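Kitchen Chores Pilot: Progress Report to the Nasrallah Fund
Prepared by the evaluation desk, Pludik
9th March

Summary

You asked us whether the arm Zeneo supplied can do household chores well enough to justify a second year of funding. Our answer at this stage is no, with one exception that we think deserves a little more time. The arm can move light things between places it has been shown. Anything wet, heavy, or slightly out of position is still beyond it.

Since the last report we have run 80 attempts at each of two chores, putting items away and opening a drawer. Wiping down the counter was dropped after 8 attempts. The Kultach software update was installed before any of these runs, so the results reflect the newest version we have.

1. The setup

The test counter is laid out the way a used kitchen would be, with the toaster oven, the toaster and a row of jars along the back wall. We refused a request from the supplier to clear it. A machine that needs a bare counter has handed half the chore back to the person who owns the kitchen. The food on the teal plate is toy food, and readers should keep that in mind whenever a success rate is quoted. A toy lemon does not bruise or leak.
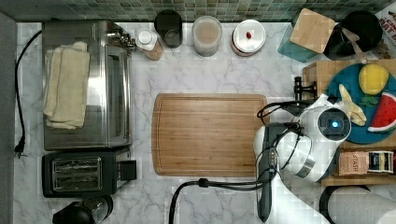

2. Putting items away

This was the supplier's strongest claim. Their proposal spoke of 100 percent reliability on "common kitchen objects." We have not seen that. Drops were frequent with rounded shapes, and the arm often went back for an item it had already let go of. An attempt took long enough that our staff started doing other work while they waited.

Work close to the faucet is a separate worry. The pipe is tall and dark and stands right in the way, and the fingers have to come in over the wood beside it with little space to spare.
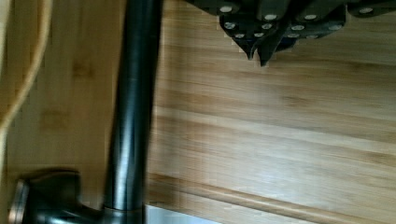
We asked for a slower approach speed in this part of the kitchen and got it, at the price of making a slow job slower. No one here would leave the machine alone near running water, and we did not test it with the tap on. If the final report is going to say anything about washing up, that testing has to be budgeted for, along with a plan for keeping the arm dry.

3. Opening the drawer

The drawer is the exception mentioned in the summary. It has a plain bar handle that is easy to get hold of, and the arm's record here is better than we expected. We would still call it a narrow skill. All 80 attempts used the same drawer, and swapping in a different handle is the first thing we want to try next. An open drawer is also only useful if something then goes into it, and linking the two steps is where most runs fell apart.

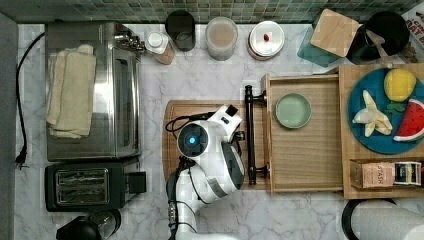 Arm over the cutting board with the drawer open. The small green dish is inside.

4. Cost and staff time

Spending is within budget. Staff time is over. Every session needs one person at the stop button and another to put things back, so for now the machine creates more housework than it removes. The supplier's figures leave these hours out. We think they belong in any comparison with simply paying someone to tidy a kitchen.

5. What we ask for

Please release the June payment for the drawer work only, and hold the rest until we can report on a second kitchen. We do not recommend any public statement about home use.

Contact the Pludik evaluation desk | © Pludik. All rights reserved. | Back to top

We use cookies to remember your settings and count visits. Accept | Manage choices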